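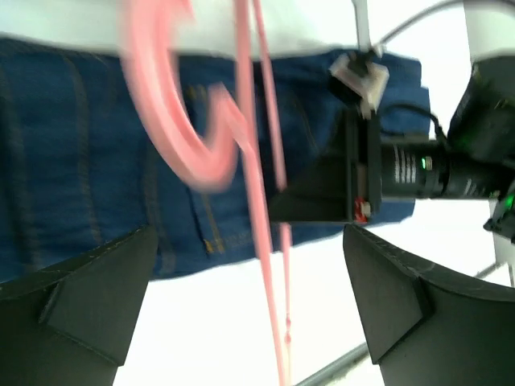
Dredbridge Home Automation List Digest, Vol 50, Issue 4

Subject: Re: can any of them do laundry yet?

On 1 Jan 2024, a list member in Eroston wrote:
> My hallway robot vacuums fine, but I still spend half my
> evening on clothes. Is anybody close to a machine that
> hangs up a pair of jeans? I'd pay 3000 for one tomorrow.

I'd hang on to your 3000 for now! I've been following the clothes-handling stuff for a while (it's my least favorite chore, so call it self-interest) and my answer is "sort of, on a good day, with the right hanger." Jeans are a decent place to start. They're stiff, the seams are thick, and they more or less stay where you put them. The hanger is what I'd worry about. It's thin and it swings, and a gripper that's great on a box can make a real mess of a skinny bit of pink plastic.
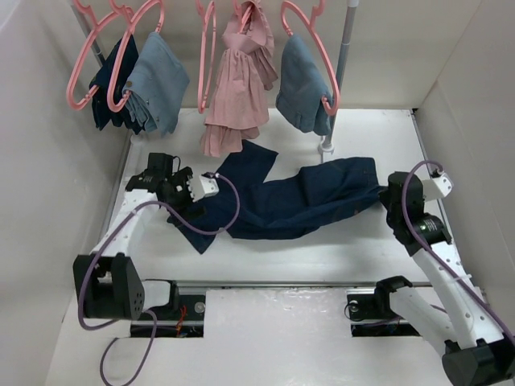
My own wish list starts with two arms, and I won't budge on that. I tried hanging a shirt one-handed last April just to see, and gave up and used my teeth. With a gripper at each end of something big and floppy, like that navy piece stretched between the two arms, you at least have a chance of finding the corners. And look at what's on the rack, a dress with a ruffled sleeve right in with the folded denim-looking stuff. The dress would scare me way more than the jeans. Where do you even grab it?

The folks on the Mollel list keep saying folding is solved. Folding a towel, maybe. Show me a fitted sheet, or a kid's hoodie that came out of the dryer inside out, and then we'll talk. I'd also want to know how long it takes per item, which gets left out of every write-up I read.

If anyone near Idport has seen one of these running in person, please post!

3 replies | 804 views | Share (50)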